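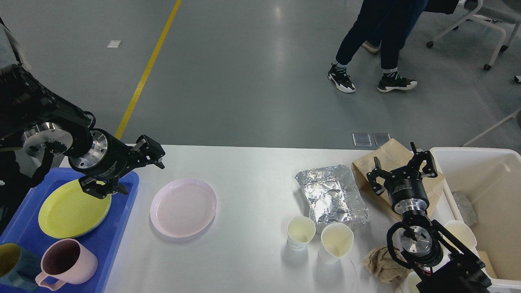
Werkstattheft Abräumtisch, September, angefangen kurz nach 14 Uhr

Ich fange diesmal mit der Spülküche an und erst danach mit der Technik, denn beim letzten Eintrag hat mir Ljubica zu Recht gesagt, dass man darin drei Seiten über Greifkräfte liest und kein Wort darüber, wer das Geschirr hinterher in die Maschine stellt. Also: Der Tisch steht jetzt so, wie wir es mit der Küche abgesprochen haben, weiß, ohne Auflage, Gehweg auf der Rückseite. Links die blaue Ablage für alles, was gespült wird, rechts die große weiße Wanne für alles, was wegkommt. Die gelben Teller stapeln sich links, der rosa Henkelbecher steht auch schon dort, und der rosa Teller liegt noch allein auf der freien Fläche daneben, genau der Teller, über den ich gleich noch einiges loswerden muss. In der Mitte die Aluschale mit der hineingedrückten Folie, dahinter die Papiertüte, davor die Pappbecher. Das ist so ziemlich die Mischung, die mittags bei Bromavham zurückkommt, und ich bin froh, dass wir endlich mit solchem Zeug arbeiten und die sauberen Testklötzchen vom Sommer im Schrank lassen.

Zur Erinnerung für alle, die das Heft erst jetzt in die Hand nehmen: Die Kantine Cabrera gibt in der Woche 4000 Essen aus, und jedes davon kommt auf irgendeine Weise an der Rückgabe wieder an. Früher stand dort ein Schild und man hat sein Geschirr selbst sortiert. Dann kamen die Mitnehmschalen dazu, die Tüten, die Pappbecher vom Kaffeestand, und seitdem landet alles durcheinander auf dem Tisch, weil man mit dem Telefon in der Hand eben nicht sortiert (ich auch nicht, ich nehme mich da gar nicht aus). Die Leute in der Spülküche haben das aufgefangen, mit den Händen, im Stehen, zwei Stunden am Stück. Der Auftrag lautet, dass die Arme das Trennen übernehmen. Vom Spülen selbst war nie die Rede, auch wenn das auf den Fluren inzwischen anders erzählt wird.

Was vormittags gelaufen ist

Angefangen mit den Bechern. Pappe ist ein undankbares Material. Ein aufrechter, runder Becher ist kein Problem, den greift der rechte Arm von oben am Rand, und gut. Sobald der Rand eingedrückt ist, sucht sich Toltent eine Greifstelle, die auf dem Papier vernünftig ist und in der Wirklichkeit nachgibt. Ich habe die Schließkraft in kleinen Schritten heruntergenommen und dafür die Wartezeit vor dem Anheben verlängert. Besser geworden ist es, schneller nicht. Eintrag in Toltent ist gemacht, Profil heißt »Becher weich«, bitte nicht mit dem alten Profil »Becher« überschreiben, das brauchen wir für den Vergleich noch.

Danach die Teller. Die gelben haben einen leicht hochgezogenen Rand, da kommt ein Finger drunter, wenn der Teller nicht gerade bündig an etwas anderem liegt. Der rosa Teller ist viel flacher. Liegt er mitten auf dem Tisch, fährt der Greifer hin, setzt an, schiebt ihn eine Handbreit vor sich her und meldet zufrieden einen Griff. Ich habe es mit einer flacheren Anfahrt versucht und dann mit einem kleinen Kippen über die Außenkante, und das Kippen ist der richtige Weg, glaube ich. Es sieht ein bisschen aus, wie wenn meine Großmutter eine Münze vom Wachstuch geholt hat. In der Auswertung vom Vormittag stehen für die flachen Teller 17 Fehlgriffe, alle aus der Zeit vor dem Kippen. Für die Zeit danach möchte ich noch nichts behaupten, das waren zu wenige Durchgänge und ich habe jedes Mal daneben gestanden und den Teller unbewusst schön hingelegt.

Kurz vor Mittag hat Arow angerufen, wegen der Fingerspitzen. Sie könnten uns eine weichere Auflage schicken, die wird auf die Metallfinger geklebt und ist in der Spülküche abwischbar. Ich habe zugesagt, dass wir einen Satz probieren. Bitte nicht gleich beide Arme umrüsten, zuerst nur links, sonst wissen wir hinterher wieder nicht, woran es lag. Diesen Fehler habe ich im Frühjahr schon einmal gemacht und möchte ihn ungern ein zweites Mal in dieses Heft schreiben.

Besuch aus der Spülküche

Ljubica Kos war eine gute halbe Stunde da, noch in Arbeitsschuhen, direkt nach der Frühschicht. Ich schreibe möglichst ausführlich auf, was sie gesagt hat, denn davon habe ich mehr mitgenommen als aus der letzten Projektrunde.

Erstens die Reihenfolge. Wir lassen die Arme das nehmen, was am sichersten zu greifen ist. Das ist für uns bequem und für sie lästig. In der Spülküche räumt man zuerst das weg, was kippen und auslaufen kann, also Becher und Schalen mit Resten, und dann erst das Geschirr. Wenn die Arme zuerst alle Teller holen und ein halb voller Becher bis zum Schluss mitten auf dem Tisch bleibt, dann stößt irgendwann etwas dagegen, und wer holt den Lappen? Eben. Ich habe das sofort als Änderungswunsch aufgenommen. Es kostet Taktzeit, und ich werde es trotzdem vertreten.

Zweitens der Stapel. Gelbe Teller auf gelbe Teller ist schön und gut, aber ein hoher Stapel in der blauen Ablage ist schwer, und jemand muss ihn herausheben. Wenn man selbst abräumt, hört man ganz von allein auf, sobald der Stapel unhandlich wird. Der Arm hört nicht auf. Wir haben uns an den Tisch gestellt und sie hat mir gezeigt, bis wohin sie es für ihre Handgelenke noch gut findet, und diese Höhe habe ich mit einem Strich Klebeband an unserer Messlatte markiert. Das wird die Grenze, danach gibt es ein Signal zum Wechseln. Welches Signal, ist offen. Bitte kein Piepen, hat sie gesagt, in der Spülküche piept schon alles.

Drittens, und da wurde es stiller: was mit den Stunden passiert. Im Konzept von Bromavham steht, dass im Jahr 2000 Arbeitsstunden am Rückgabetisch »frei werden«. Ich kenne die Zahl, ich habe die Messungen dafür mitgemacht, und ich habe mir ehrlicherweise nie überlegt, wie sich so ein Satz liest, wenn man selbst eine von diesen Stunden ist. Ljubica hat gefragt, ob das heißt, dass jemand geht. Meine Auskunft, soweit ich sie geben konnte: Die Stellen bleiben laut Vereinbarung erhalten, die Stunden sollen in die Ausgabe und in die Vorbereitung wandern, und wer aus der Rückgabe kommt, wird an der Anlage eingewiesen und bekommt dafür bezahlte Zeit. Sie meinte darauf, dass in der Vorbereitung auch nur gestanden wird, aber wenigstens im Trockenen, und dass sie die Einweisung gern machen würde, sofern man sie dabei nicht wie in der Fahrschule behandelt. Ich habe versprochen, den Teil mit der Einweisung schriftlich einzufordern. Steht hiermit da, bitte erinnert mich.

Was ich selbst vorher nicht gesehen hatte: Das Trennen am Tisch ist auch der Platz, an dem geredet wird. Zwei Leute stehen sich gegenüber, die Hände laufen, und dabei wird geklärt, wer wann frei hat und ob die Spülmaschine wieder spinnt. Wenn dort künftig die Arme arbeiten und eine Person daneben nur noch nach dem Rechten schaut, steht diese Person allein. Ich habe dafür keine technische Lösung und würde auch keine suchen wollen. Aber beim Aufstellplan können wir etwas tun, nämlich die 2 Stationen so drehen, dass die Betreuungsplätze zueinander zeigen. Im jetzigen Plan zeigen sie beide zur Wand, und zwar nur, damit die Kabel kürzer sind. Ich habe die Skizze geändert, sie hängt am Schrank, schaut bitte drüber, vor allem wegen des Fluchtwegs.

Nachmittag

Noch einmal die Aluschale. Kräftig zupacken darf der Greifer da gar nicht, sonst faltet er sie zusammen, und was noch drin ist, kommt oben heraus. Mit leerer Schale ist das egal, in der Kantine ist sie das aber selten. Ich habe auf den langen Seitenrand umgestellt, ein Finger innen, einer außen, und lasse langsam anheben. Wenn die Folie hineingedrückt ist, verwechselt die Erkennung gern Folie und Rand, das glitzert eben alles. Mit gedämpftem Licht geht es besser. Wer die Lampe über dem Tisch verstellt, schreibt es bitte ins Heft, gern auch mit einem kleinen Pfeil, in welche Richtung.

Die Tüte ist vorläufig Handarbeit. Ich weiß, dass das nach Kapitulation aussieht, aber eine zerknüllte Papiertüte hat jedes Mal eine andere Form, und vor allem weiß man nicht, was noch drin steckt. Ljubica hat von Autoschlüsseln erzählt, von einer Brille und einmal von einem Gebiss, alles in Tüten, alles aus dem Müll gerettet, weil jemand beim Anheben gemerkt hat, dass sie zu schwer war. Das Gewicht könnten wir am Handgelenk vielleicht mitlesen. Idee also: Tüte anheben, und wenn sie schwerer ist als eine leere, beiseitelegen und jemanden rufen. Das wäre mir überhaupt der liebste Zuschnitt für die ganze Anlage, dass sie in Zweifelsfällen fragt und die Küche entscheidet. Ob Toltent den Wert schnell genug herausgibt, muss ich noch prüfen.

Stoffservietten haben wir nur am Rand mitgenommen. Greifen geht, loslassen geht auch, aber sie gehören weder in die blaue Ablage noch in die Wanne, sie gehen in die Wäsche. Es fehlt schlicht ein dritter Behälter. Den habe ich beim Aufbau vergessen, obwohl er in der Kantine seit jeher neben der Tür hängt und ich jeden Mittag daran vorbeigehe.

Offen, für wen auch immer morgen zuerst da ist:

Kippgriff am flachen Teller wiederholen, und den Teller bitte von jemandem hinlegen lassen, der das Programm nicht kennt.
Reihenfolge in Toltent umstellen, Becher und Schalen vor Geschirr.
Stapelhöhe eintragen, Maß siehe Klebeband an der Messlatte.
Wäschebeutel besorgen und einen Platz dafür finden, den der rechte Arm erreicht.
Bei Arow nach dem Liefertermin für die Auflagen fragen, falls bis Mittag keine Nachricht da ist.
Einweisung: schriftliche Zusage über bezahlte Zeit anfragen (mache ich selbst, nur damit es hier steht).

Ljubica kommt nächste Woche wieder und bringt zwei Kolleginnen aus der Spätschicht mit. Ich habe gesagt, sie sollen den Tisch ruhig so vollstellen, wie er bei ihnen um halb eins aussieht. Kaffee steht dann auf dem Fensterbrett — in den richtigen Tassen, die Pappbecher brauchen wir für die Versuche.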